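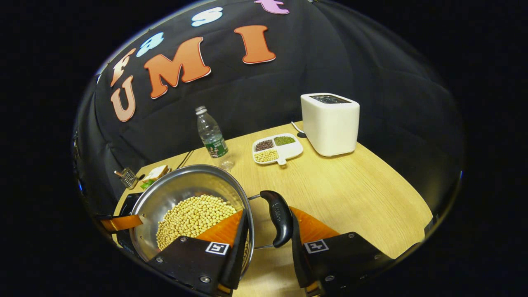 4.2 Where the beans get measured

I went into this part of the study sure that people measured soybeans with a cup. That was my own habit talking (my grandmother had a dented tin one and I've never cooked beans without something like it), and I built the first version of the kitchen diary around it. There was a line for "cups, dry" and a line for "cups, after soaking," and not much room for anything else. Tarcísio Sampaio told me in September that the form was going to come back blank in the wrong places, and he was right!

Of the 65 households in Lilletport and Prirnumham who kept the diary, only 12 filled in the cup lines every time. The rest left them empty and wrote in the margin, and the margins are where all the good stuff is. "Up to the second joint of my finger." "Until it looks like enough." One cook drew the pot from the side with a wavy line through it. What these people were doing, I think, was measuring with the pot. They poured the beans straight in, looked at the heap, and stopped.

The heap matters more than I expected. Soybeans are small and round and they roll, so you'd think they would level out on their own, but they'll hold a mound toward the center of a pot for as long as you leave them alone (Figure 3 has a nice one, pale yellow beans against brushed metal). Cooks who judged by eye were reading the height of that mound against the wall. If you shake the pot flat, the same beans look like a lot less. Stella Koech and I tried this on each other one long afternoon with the kitchen scale hidden under a towel, and we both kept adding more to the flat pot. I wouldn't call that data, but it did make us go back and ask people whether they shook the pot. Most had no idea.

So we changed the diary. The second version asks for the name of the pot first, in whatever words the family uses, and then how full it was. We got 291 usable entries that way, and they're much easier to compare within one kitchen than across two. Hsieh's fill scale, which we borrowed for the coding, assumes a straight-sided pot and a level surface. We kept it anyway and marked heaped entries with an h, which is clumsy, and I'd do it differently now.

The other thing I hadn't planned for was the table. I'd pictured bean work happening at the counter next to the sink, and for rinsing it mostly does. Pouring and looking over the beans is more of a sitting-down job, and it shares its space with whatever else is going on. Some 60 entries mention food or drink that had nothing to do with the beans. We added a Clerkitz code for these (T, for table company) and then argued for weeks over whether a water bottle should count. It does.

Figure 3. Soybeans heaped in a stainless steel pot on a light wooden tabletop. The water bottle and the bread toward the back are both coded T.

I come back to the T entries in 4.3, where they get tangled up with the question of who else was in the room.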